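Call me when it can hang up a hat

My brother-in-law Bjarke Juhl sent me another robot video last week. In this one a machine on wheels loads a dishwasher, and the person who posted it says housework will be a solved problem by the time my kids leave home. Bjarke sends me these because I spent 13 years in the returns room at Bellberg, where we sorted, brushed, reshaped and put back on the shelf every hat and cap that people had changed their minds about. He wants me to admit that my old job is toast.

I don't admit it. I do think most people who make these predictions have picked the wrong chore to be impressed by. A plate is stiff. It has the same shape when you pick it up as it had when you put it down, and the rack tells you where it goes. Give me cloth and we can talk. 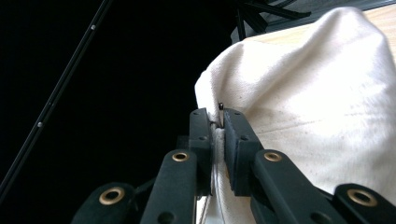
Last updated October 9, 2023

A pinch of fabric between two flat pads looks like the simplest job there is. Try it at your kitchen table with a pair of salad tongs and a canvas cap, and no help from your other hand. You will get hold of it, sure. Then lift, and find out which part of the cap you have hold of, and how much of the rest wants to come along. At Bellberg we had new people in the room every December, and the first thing Gunhild Hallgrímsson taught them was to stop grabbing caps by whatever stuck up. Take it where the crown meets the band, she'd say, and feel for the seam.

Feel is the word I keep getting stuck on. My thumb knows a doubled hem from a single layer before I've looked at it. A pad made of hard black plastic, or whatever the good ones are made of, has to get that from somewhere else, and mostly it gets it from a camera. A camera looking at the inside of a pale cap on a pale table has my sympathy.
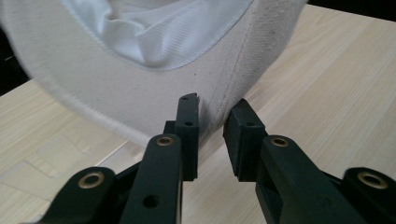
The part I'll give them

I said I would be fair, so. The approach I find least silly is the one where people hold the grippers themselves and do the chore by hand, over and over, with a camera riding along on the tool. The machine is supposed to learn from that later. At least somebody has noticed that the person is the one who knows how to do it! Kári Hjaltested, who fixed our label printers and reads far more about this than I do, thinks it's the whole game. Enough people doing enough chores with the right tool in their hands, and the rest is patience.

Maybe. My trouble is with "enough." Our shelf list in Weltov had 332 styles on it the year I left. Bucket hats, flat caps, a felt thing called the Hutsuliak that came back more often than it sold. Every one of them slumped differently when you set it down.

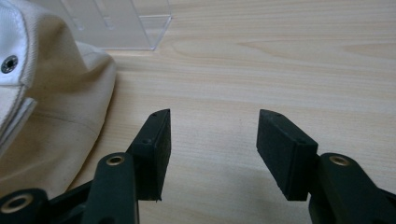

And that was in a room with good light and a clear bench, with nothing in the hats. At home it's a cap with sunglasses in it, under a wet towel, on a chair the dog is using. I asked Kári how many practice runs cover that and he said it would generalize. I asked what that meant and he said it would work on things it hadn't seen. Well, yes, that is what I was asking.

I also never see the boring middle in the videos. I see the grab and I see the tidy result. I'd like one long take of a dull afternoon, every dropped sock left in, and somebody off to the side writing down how often a human had to step over and fix it. Ásdís Ragnarsson bought one of those Osen mopping machines in the spring, and she likes it, and she also picks up every cord and shoe in the apartment before it runs. I call that a chore with a chore in front of it.

For a cap, you want two hands anyway. One holds the crown and the other deals with the brim, and they keep swapping jobs without asking you.
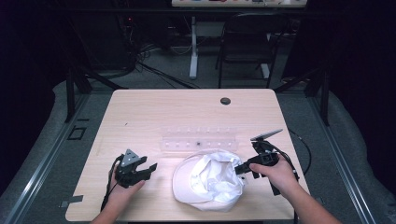

What would change my mind

Bjarke asked me for a test, so I wrote him one. Tip out a bag of mixed hats on a table, no sorting first. The machine gets each one upright, pushes the crown back out, turns the sweatband in, wipes off the lint and hangs it on a peg by the right spot. It has as long as it likes – I'm not going to be mean about speed. The person who built it has to wait in the hall.

Gunhild could do it while arguing on the phone. If a machine does it two days running, with a fresh bag the second day, I'll write a post here saying I was wrong and Bjarke can pick the title.

He says five years. We have a dinner riding on it, and I've told him I want the fish place.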